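Arngate Home Forum > Kitchen and Dining > Table talk

We use cookies to keep you logged in and to count visits. Accept / Manage settings

Thread: Fruit out on a plate or in a deep bowl?

pearhead242
Posted Saturday, August 2, 2025

I need opinions. We keep our fruit on the table all year. I used to have a deep wooden bowl and the stuff at the bottom went soft before I ever saw it. In April I switched to a wide plate. Now I can see everything, but my sister says it takes up half the table and the oranges roll off when somebody bumps it.

Mostly we buy apples, oranges and pears. The pears are the problem, they go from hard to mush in one day.
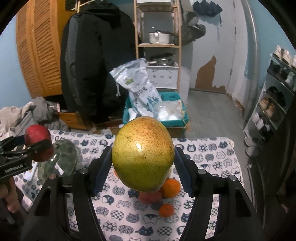

Pear, apples and oranges over the cat tablecloth.

The cloth stays, by the way. I'm only asking about the fruit.

Wokico
Plate. You eat what you see. With a bowl I was throwing out an orange every week.

mudroom_12
Bowl, sorry. A plate is fine for five apples. Past that you are stacking round things on a flat thing. Get a shallow bowl with a real side to it and go through it on Sundays.

pearhead242
A shallow bowl is the same width as the plate though. I don't gain any table.

mudroom_12
You gain the side. That was your sister's complaint.

Zustar
Keep the pears away from the apples whichever you pick. Apples give off gas that ripens everything near them. I leave pears on the counter until the neck gives a little when I press it, then they go in the fridge.

Wokico
I've had them all together for years and never noticed a difference. We eat them too fast, maybe.

Zustar
Then you don't have the problem. The OP does.

pearhead242
OK, I will try moving the pears. For what it's worth, the plate has a wavy rim and that holds things better than a flat one would. Big orange at the back, small tangerine in the middle, apples to the sides. 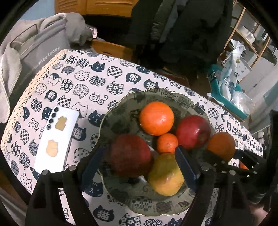 lowshelf532
How long can oranges sit out before they need to go in the fridge?

Zustar
Around a week at room temperature, a bit less in a hot kitchen. In the fridge drawer they keep for several weeks.

mudroom_12
I'll give you the wavy rim. Still think one good bump and that tangerine is under the stove.

pearhead242
It's under the stove about once a month, yes.

Comments from readers (3)

Isah: Don't wash the fruit before you put it out. Wash it when you eat it. Mine got mold when I did it the other way.

tallcabinet: Patterned cloths are great with fruit, juice spots don't show nearly as much as on plain white.

dishrack1792: Team bowl. Put a folded paper towel in the bottom and change it when you shop.

Related threads
Getting orange juice out of cotton
Where do you keep onions?
Shallow bowls for a small table
Pears that never ripen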